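News > Trade and workshop > Stores and parts

Arkel moves small electrical spares to tray-based storage

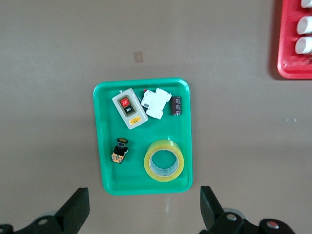 Arkel has changed the way it stores and issues small electrical parts at its Flamanska depot. Loose bins and mixed cartons have been replaced by shallow plastic trays, each holding the parts for one job. The change took effect at the start of this week and applies to all low-voltage control spares: push buttons, switch boxes, miniature circuit breakers, capacitors and contact blocks. The company published the new stores procedure on 4 Sep 2026.

Under the old system, parts were kept by type. A fitter preparing a control panel repair walked the length of the racking with a paper list and picked from up to 15 bins. Returns went into a single carton at the end of the shift and were sorted when time allowed. A stock check in February found that the carton had become the largest single holding in the store, and that a good share of what was in it was shown on the system as missing.

The depot now carries 2187 stock lines in the electrical section. Of these, 50 account for most of the daily issues, and these were the first to be moved. They are picked into trays at the counter, checked against the job sheet and placed on a rack next to the loading door. The rest of the range stays in the original bins for the time being and is added to a tray only when a job calls for it.

Trays are made of coloured plastic with a raised rim. Green is used for control gear and small protective devices. Cable glands, lugs and other cable fittings go in blue. Grey is for parts waiting for inspection, and nothing may be issued from a grey tray. The procedure does not allow one tray to be stacked inside another while either has parts in it.

Items are laid flat in a single layer. Labels and button legends need not face the same way, as the checker reads each part by hand. Round parts such as capacitors may be laid on their side. Packing tape travels in the same tray as the parts, so that returns can be closed up on site and sent back in their original cartons. This was requested by the repair crews, who had been using insulating tape for the purpose and leaving residue on housings.

Electrolytic capacitors are treated separately in one respect. Any capacitor that has been fitted and removed must be discharged and tagged before it goes back into a tray. Untagged capacitors are refused at the counter. The same rule applies to motor-start types, although few of these are held at Flamanska. New capacitors are issued oldest first, and the date of receipt is now written on the shelf label as well as in the stock record.

For push buttons, the actuator and its contact block are to be kept together. In the past the two were often split to make up an urgent order, which left heads without blocks and blocks of the wrong contact arrangement paired with whatever head was to hand. A complete unit is now one stock line. Spare contact blocks are still held, under their own number, but may not be taken from a complete unit without a signed request.

On-off switch boxes are inspected for loose cover screws before issue. The check was added after a batch arrived with several covers not fully tightened. The supplier, Arumugam, has replaced the batch and changed its own outgoing inspection. Arkel has kept the check in place all the same - it takes a few seconds per box and requires no tools beyond a screwdriver.

Miniature circuit breakers are checked for rating, curve and number of poles, in that order. The mounting clip is worked once by hand to confirm that it moves freely. Breakers that have tripped on a fault in service are not returned to stock in any condition. They are logged, marked and scrapped.

Stock records are handled through Jella, the parts software already in use at the depot. Each tray carries a number, and the number is entered against the job when the tray leaves the rack. When the tray comes back, unused parts are booked in and the tray number is released. A tray not released within 7 days appears on a list at the counter. The software itself has not been altered, apart from an extra field on the issue screen.

Arkel ran the system on one section of racking over the summer before extending it. The trial showed fewer part-filled orders and a shorter wait at the counter in the morning, but also a shortage of trays towards the end of the week, when jobs tended to be left open. More trays have been ordered. Until they arrive, crews are asked to return empties daily, and flat cartons may be used for jobs made up entirely of cable fittings.

Larger items are outside the scope of the change. Contactors above the smallest frame size, motor starters, enclosures and anything supplied on a pallet will continue to be issued from the ground-floor bays in the usual way. Meters and test instruments also stay where they are, in the locked cabinet, and are signed out individually.

Trade customers collecting from Flamanska will notice one difference. Orders placed before noon are made up in a tray and transferred to a carton or bag at the counter, where the customer is asked to check the contents. Trays do not leave the site with trade orders. Returns from trade customers are accepted as before, in original packaging and with the delivery note, but are now placed in a grey tray and credited after inspection. Counter hours are unchanged.

The remaining stock lines are to be reviewed section by section, starting with terminals and indicator lamps. Pilot lights that share a panel cut-out with the push button range will be moved at the same time, so that both can be picked from the same bay.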